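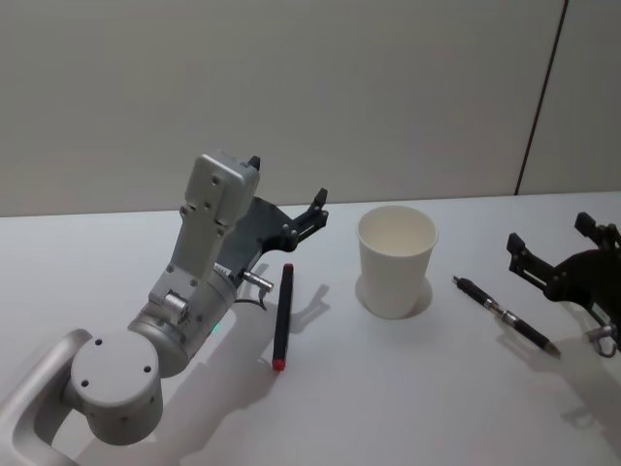 Cleaning and Caring for Your Rented Tables: Frequently Asked Questions

These are the questions we get most often from offices, schools and workshops that rent tables from Holico. If you bought a table from us outright, the cleaning advice is the same, but the sections on damage and returns do not apply to you.

What should I use for everyday cleaning?

A soft cloth and warm water with a small squirt of dish soap. Wring the cloth out well before you start. Wipe again with plain water and dry with a second cloth. Most of the dull film people report on white tops is leftover soap.

How often should I clean the tables?

Once a day is plenty for desks and meeting tables. Tables used for meals should be wiped after each sitting. Shared craft or workshop tables can be left until the end of the day unless something has been spilled.

Can I use disinfectant wipes?

Yes, on all of our tops except oiled wood. Read the label on the pack and follow the contact time. Once that time has passed, wipe the surface with water. Repeated use of wipes without rinsing leaves a sticky layer that picks up dirt.

How do I get ballpoint pen off a tabletop?

Start with soap and water. If a line is still there, put a little rubbing alcohol on a white cloth and dab it. Do not pour alcohol straight onto the table. Move to a clean part of the cloth as the ink comes up, then rinse and dry.

Does the same method work for marker?

For dry-erase marker, a dry cloth is often enough on a smooth top. Permanent marker needs rubbing alcohol and some patience. Let the damp cloth rest on the mark for 10 seconds, wipe, and repeat. Old marks may leave a faint shadow. We do not charge for a shadow that can only be seen at an angle.

Paint marker and industrial marker are harder. Please contact us before trying anything stronger than alcohol.

What about coffee rings?

Fresh rings come off with soap and water. For dried rings, mix baking soda and water into a thin paste, spread it on with a fingertip, leave it for 5 minutes and wipe it away with a wet cloth. Do not scrub with the paste, especially on glossy tops.

Which products should I keep away from the tables?

Scouring powder, steel wool, the green side of kitchen sponges, oven cleaner, paint thinner, nail polish remover and undiluted bleach. Melamine foam sponges (the white erasing kind) are a fine abrasive. They will lift a mark, but they also take the shine off, and the patch shows under overhead lights.

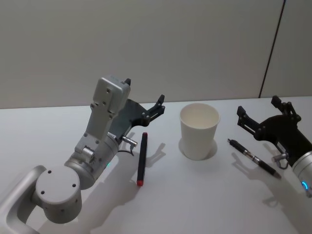 Written by the Holico customer care team | Last reviewed in January

Can I put hot things directly on the surface?

No. Use a mat or trivet under pots, kettles, soldering irons, glue guns and anything else that heats up. A paper cup of coffee will not hurt the top. A pan straight off the stove can leave a mark that does not come out, and that counts as damage.

Can I clamp equipment to the edge?

Yes, as long as there is a pad between the clamp and the table on both sides. Scrap wood or thick rubber works well. Tighten by hand only. If you plan to leave a clamp in place for more than a few weeks, loosen it now and then and check the edge underneath.

Please do not drill into a rented table. If you need fixed holes, ask about a replacement top. We can supply one that you keep at the end of the rental.

How much weight will a table hold?

Our standard Sumampouw tables are rated for 200 pounds, spread evenly over the top. The folding version of the same table is rated lower, and the figure is printed on a label under the top near the hinge. Sitting or standing on any of the tables is not allowed under the rental terms.

The table rocks. Is something broken?

Probably not. All 4 legs on the Sumampouw tables have a threaded foot. Turn the foot clockwise to shorten the leg and counterclockwise to lengthen it. Start with the leg that does not touch the floor. If a foot spins without moving, the thread is worn – send us a message and we will mail you a new one at no cost.

What should I do if the edge strip starts to lift?

Leave it alone and cover the spot with masking tape so it does not catch on sleeves. Do not glue it yourself. Household glue tends to seep under the top layer and makes a proper repair harder. Edge repairs are included in every rental.

Do you sell a cleaning product?

We sell Herico Surface Cleaner, which comes ready to use in a spray bottle. It is a mild cleaner and suits every top we rent except oiled wood. You do not have to buy it. Soap and water will do the same job on a table that is cleaned regularly. Customers with a lot of tables tend to prefer the spray for convenience.

How do I look after an oiled wood top?

Use a damp cloth with no soap, and dry it right away. Wipe in the direction of the grain. We re-oil these tops between rentals, so you should not need to do it, but if yours looks dry or feels rough, let us know. Wood tops should not be placed against a radiator.

Do I need to clean the tables before I return them?

A quick wipe is enough. We clean and inspect everything when it comes back to our Netley warehouse. Please remove tape, stickers and cable clips. If a sticker will not come off, warm it with a hair dryer on low and peel slowly from one corner. Leave it if it starts to tear, and tell the driver.

What counts as normal wear?

Light scratches, slight fading and small scuffs on the legs are normal wear. Burns, deep cuts, chips, drill holes and swelling from standing water are damage. When a table comes back damaged, we send you photos and a repair price before anything is added to your invoice.

Can I swap a table during the rental?

Yes. One swap is free on any rental longer than a season. After that you pay for delivery only. Swaps depend on what we have in stock, and white tops go fastest at the start of the school year – ask early if you need a matching set.

How do I report a problem?

Use the contact form and include the number on the silver sticker under the tabletop. A photo helps. If the table is unsafe to use, say so in the first line of your message and we will move it ahead of other requests.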